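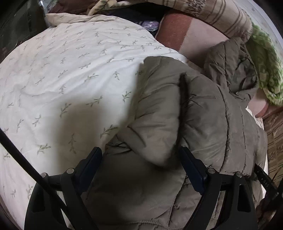 Jarabe simple que cristaliza en la nevera

Inicio Preguntas Etiquetas Usuarios Entrar

Cocina > Bebidas > Jarabes y siropes

Preparo jarabe 2:1 (azúcar blanco y agua, en peso) para cócteles y lo guardo en una botella Clostetti de vidrio. A los 7 días aparece una capa de cristales en el fondo. Caliento hasta que el líquido queda transparente, sin llegar a hervir. La tanda son 200 g de azúcar por 100 g de agua. ¿Es un problema de proporción o de procedimiento?
Lindalva Amaral – 4 de noviembre de 2024

2 respuestas

De las dos cosas. A temperatura de nevera la solubilidad de la sacarosa en agua queda algo por debajo del 65 % en peso, y un 2:1 está en el 66,7 %. La solución está sobresaturada y cualquier grano sin disolver en el cuello de la botella sirve de núcleo. Opciones:
– Bajar a 1,5:1 (60 %). Dura menos, unas cuatro semanas en frío.
– Mantener el 2:1 y sustituir un 5 % del azúcar por glucosa líquida.
– Añadir una pizca de ácido cítrico y mantener a fuego bajo diez minutos para invertir parte de la sacarosa.
En todos los casos, embotellar con embudo y limpiar la rosca antes de cerrar.
Albane Lecomte

Yo lo dejo fuera de la nevera y no cristaliza. Si pasa, al baño maría y listo. El azúcar moreno me va peor.
zanetti_4

Visto 1.259 veces

Contacto | Normas | © Brotis | Volver arriba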